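Plirell opens orders for Stasier laundry pickup kit

Add-on gripper and software package lets small mobile robots clear clothing from floors in homes, dorms and care residences

ONTHORPE, September – Plirell today opened orders for Stasier, a kit that adds clothing pickup to small mobile robots already working indoors. The kit includes a two-finger gripper, a wrist camera, a mounting bracket, cables and a software license for one robot. Shipping to customers starts next month.

Stasier is meant for buildings where robots already carry linens, meals or supplies and where staff spend part of each shift bending down to collect clothes and towels. The kit does not wash, fold or iron. It picks items up from the floor, one at a time, and drops them in a bin or bag that the customer provides.

"People asked us for folding, and we may get there, but the first problem is the pile on the floor," said Valter Pinheiro, head of product at Plirell. "A shirt on a hanger has a shape. A shirt in a pile can have any shape at all, and it may be wrapped around a pair of pants. We spent most of our time on that."

The wrist camera sits close to the fingers and looks at the clothing from the same side the gripper approaches. The software picks a fold or edge it can reach, closes the fingers, lifts a short distance and checks whether it is holding one item or several. If a second item comes up with the first, the robot lowers both and tries again from another point. After two failed tries on the same spot it moves on and comes back later.

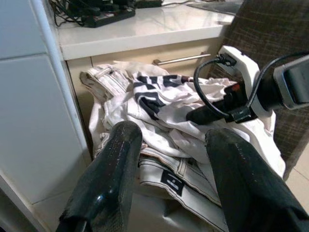
White and off-white fabrics got extra attention during development. On pale floors there is little contrast for a camera to work with, and early versions of the software often missed sleeves and hems. The release version was trained on mixed piles that include T-shirts, jeans, towels and bed linens on tile, wood and low-pile carpet. Thick carpet is not supported at this time.

Plirell ran a pilot with Peixoto, a residence operator, in 11 apartments. Over the pilot the robots made 166 pickup runs. Staff could stop a run at any time from a phone or from a button on the robot, and each run was logged so the two companies could go over missed items together.

"Our housekeepers wanted to know when it would start and how to make it stop," Pinheiro said. "We moved the stop button twice after listening to them, and the schedule screen is much simpler than the one we started with."

The pilot also led to changes in the hardware. The finger pads are now wider, and they can be replaced without taking the gripper off the arm. The cable at the wrist has a longer loop so it does not pull tight when the arm reaches down to floor level – a change requested by the technicians who did the installations.

Installation takes 60 minutes on a supported robot, including calibration of the camera. Customers can do the work themselves with the printed guide or book a visit from a Plirell technician. A list of supported arms and bases is included with each quote.

Stasier is sold as a single kit or in packs for larger sites. Each kit comes with two sets of finger pads and a year of software updates. Spare pads and cables can be ordered separately. Pricing depends on the robot model and the number of units and is available from the Plirell sales office.

About Plirell
Plirell designs grippers and software for indoor service robots. The company is based in Onthorpe, where it also assembles and tests its products.

Press contact
Valter Pinheiro, Plirell, Onthorpe
Demonstrations for trade press can be arranged on request.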